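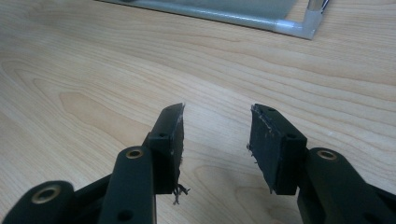 The tabletop up close. Pale wood with tan and honey grain lines and broad oval knots.

Gendwood Plellelano table, light finish – review after one winter of use

Reviewed by Ivars Kairys

The Plellelano is a rectangular work and dining table sold flat, with a separate top and a bolted underframe. I ordered the light finish in December. The top is 18 mm thick, which is on the thin side for this price, but the two cross rails underneath keep it stiff enough for daily work. A steel rule laid corner to corner showed no daylight on arrival and shows none now.

Assembly

The hardware pack contains 17 bolts, one of them a spare. Two sizes are supplied and they look alike, so sort them before starting. The instructions call for full tightening at step four. I left the bolts finger tight until the table was standing, then went over them with the supplied key. One leg insert was out of square and needed a paper shim.

Surface

The grain is the main reason to buy this table, or to avoid it. The lines are wavy and the figure is large, with swirls that draw attention on an otherwise plain piece of furniture. Buyers who want a quiet, even top should look at the Ozoliņš range from the same shop. Small dark parts such as screws and washers are easy to find against the pale color, and this has been useful at the bench end of the table.

The factory coating is matte and thin. Water left for two hours raised no edge. Black tea left overnight gave a faint ring that came out with 200 grit paper and one coat of Prostidar clear oil. Check the sheen on the underside first – the oil is slightly warmer than the original coating, and a patch repair can be picked out in low light.

Abrasion resistance is average. Dragging a ceramic mug base left fine lines across the grain. A felt pad under anything heavy prevents most of it.

Stability

With the frame bolts at full torque there is slight sway along the long axis and none across it. The leveling feet have 2 mm of useful travel, too little for an old floor. I replaced them with longer ones from a hardware store; the thread is standard M8.

Rating

Surface: good. Frame: good after adjustment. Feet: poor. Instructions: adequate.

I would order the same finish again and budget for the feet and a small can of oil.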